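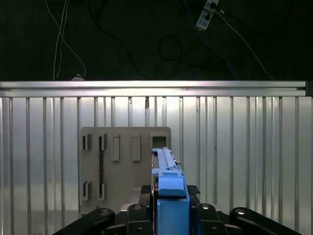 Soledad Aravena Gets the Last Laugh

The film awards in Drultmont have always been a polite affair. You clap, you thank your agent, you eat a very small dessert. Then Soledad Aravena walked up to collect the career prize in August and used her five minutes to tell a room full of producers that they had stopped paying their crews on time.

I loved every second of it, and so did the back tables, where the camera assistants and dressers were on their feet before she had finished her first sentence. "I have played 5 queens and a pope," she told them, "and I have never been treated as well as the person holding my umbrella deserves to be."
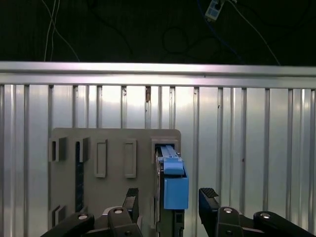
The reply came before midnight. Valdir Marinho, whose company Csonka produced her last two pictures, posted that Aravena was "a wonderful actress with a poor grasp of accounting." By breakfast she had answered with a photo of an unpaid invoice for $215, made out to a wig maker named Cremilda Camargo. It was paid by lunch!

What makes the whole thing so much fun is that Aravena, at an age when most stars are handed a trophy and a comfortable chair, is busier than ever. She is back on stage this fall in Isby, a two-hander with Genivaldo Holanda about sisters-in-law sharing a ferry cabin, written by Nusrat Cheema.
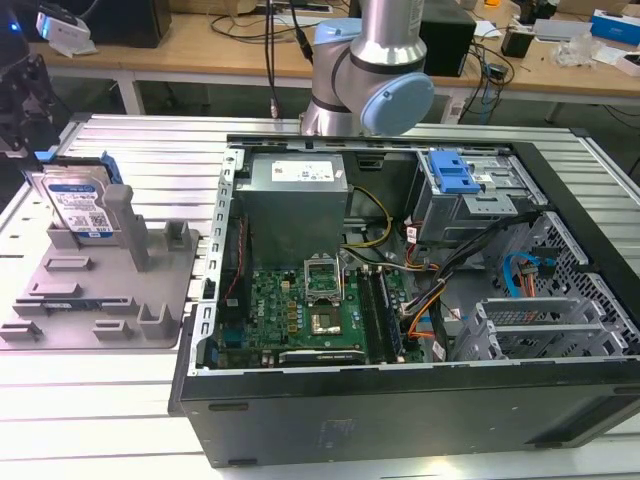 Cheema wrote it for a room with 200 seats, and the theater had 1000 people on the waiting list within a day of the speech. "I'd like to think it was my dialogue," she told me, laughing. Holanda plays the younger woman's brother as well as the ship's cook, and I'm told his quick change at the end of act one is a thing of beauty.

As for Marinho, he has asked for two tickets. Aravena says he can have them at full price - and he should bring his checkbook, as the wardrobe team will be in the lobby.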